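Making Old Things Last Another Winter

I have been meaning to write about mending since before the holidays, when my mother's old sewing box finally came to live at our house and I spent a whole evening on the floor going through it (buttons mostly, and a tin of hooks I still can't identify). So please get yourself something warm to drink and bear with me, as I tend to wander.

My mother fixed everything. She darned socks and glued chair legs, and she had a way of opening up the back of the radio and blowing into it that I'm fairly sure did nothing at all but always made us feel better. When I moved to Clidside I was a little ashamed of how quickly I had gotten used to throwing things out. A lamp would flicker and off it went to the curb. I had a toaster that lasted three months, and I didn't so much as turn it over to look for a screw.

What changed my mind was a coat. It was a good wool coat, dark green, and the lining had torn from the armpit nearly down to the pocket. The shop wanted more than I could stand to pay, so I sat down with a library book and a spool of thread that almost matched, and I did it myself over two very long Sundays. The stitches wander all over the place. I have worn it every winter since, and I catch myself checking that seam on the bus – still there, still holding.

Since then I've tried most things once. I rewired the bedside lamp with my neighbor Bríd Flanagan reading the instructions out loud to me, and we had to stop twice for laughing. I sharpened the kitchen scissors on a stone and then sharpened everyone else's. I patched a bicycle tube in June and was so proud that I rode past my own house to show it off to the people across the street, who were very kind about it.

Some things beat me, and I'd be fibbing if I left those out. The kitchen clock has been in pieces in a shoebox for ages. There was also a zipper on a tent that I made a good deal worse, and we won't talk about the umbrella.

If you'd like to start, I would start small and I would start with something you won't cry over. Take a picture with your phone before you loosen anything, then another once the cover is off. Put the screws in an egg carton in the order they came out. Unplug it first, please, and if it's a microwave or an old television set, leave it closed and take it to somebody who knows. Good light matters more than good tools. I got by for years with one screwdriver and a pair of tweezers from the bathroom cabinet.

And ask around! I was shy about it at first, but people love to be asked. The man who cuts my hair knows all about watches, and I only found out by grumbling in the chair.

Do write in and tell me what's waiting on your own shelf. I read all 600 of the notes that came in after the soup issue, and I answered as many as I could manage – if yours is still sitting in the pile, I haven't forgotten you.
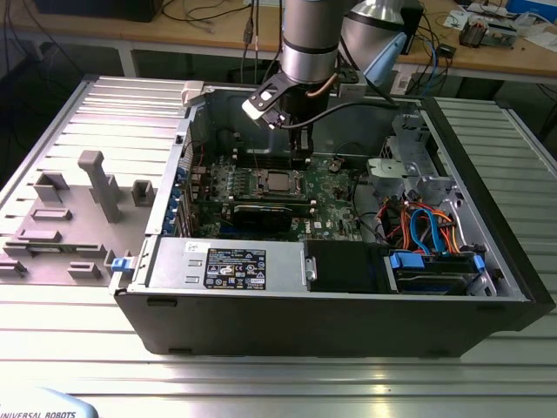 Words by Ciarán Foley | 20/01/2024

Ciarán writes the home pages of this newsletter from a kitchen table in Clidside. Next time he'll be back on the subject of bread, and he would be glad of your rye recipes.

3 comments | 3 shares

Contact us | Back to top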